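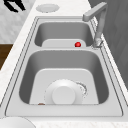

Is a kitchen robot worth buying for the washing-up? Save your money for now and fit a deeper sink.

I went to the Dendosura open day at Rorness in March expecting to be talked round. Most of what they showed was simulated, on a screen, and a plate in a drawn sink has no dried egg on it. The live arm took 79 seconds over a single side plate - I could have done the pan as well. The price they mentioned was 4000 pounds before fitting.

Still, I came home with a few tips that cost nothing:

Scrape plates before they go near the basin.

In a double sink, wash in the big side and rinse in the small one.

Keep cups off the plates. Stacked things hide grease.

Wipe round the tap base every night, as limescale starts there.

The Valdovinos stand had a cheaper model at 400 pounds. It only dries.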